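Zip pouches as wash bags: lining, zip length, what goes in first

hbauerfeind
Posts: 230

I am trying to settle on one pouch size for hand luggage and would like measurements from people who have used theirs for a while. Mine is a Husteck, 41 g empty, with a zip across the short end. Toothbrush goes in diagonally or it doesn't go in. Does a padded fabric pouch hold its shape any better than plain nylon?

sumaiya_m

Depends on the wadding. I sew these. Thin wadding between outer and lining gives enough body to keep the sides from folding in while you fill it.

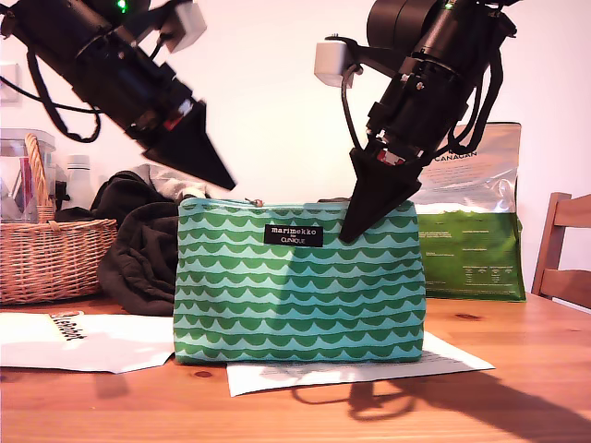

Wadding adds bulk, so allow for it when you cut. I lose roughly 90 ml of usable space on a medium pouch compared with an unlined one. Against that, a slightly puffy one such as the green wave print will sit upright on a table, zip at the top, and can be packed from above. Flat nylon won't do that until it is half full.

Zandness

Disagree on the wadding. It holds damp. I had a quilted one from Portela and the seams smelt by August. Unlined, turned inside out, dries overnight.

sumaiya_m

Then the lining was cotton. Use a coated one.

jussara.a

Lining colour matters more than people think. Pale linings show every smear of foundation, and very dark ones hide hair grips. I would go mid-grey.
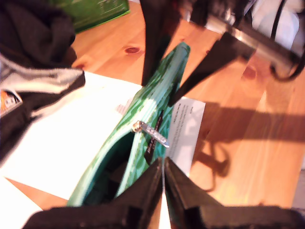 Reading time for this thread: 2 min

jussara.a

Zip pulls next. A long flat metal pull like the one on the green pouch is easier to grip with wet hands than a short stub. The dark teal lining in that one is what I mean about shadow: with the zip only part open I would be finding things by touch.

hbauerfeind

I'd take dark over pale. Toothpaste washes out, mascara doesn't. What zip length are you all using?

sumaiya_m

Cut the zip longer than the opening and trim after sewing. Fabric tabs at both ends, otherwise the corners pucker.

Zandness

Tabs are cosmetic. I have never fitted them.

sumaiya_m

Your corners pucker, then.

hbauerfeind

Ordered a Prela, 120 mm deep, coated lining. Will report the weight when it arrives.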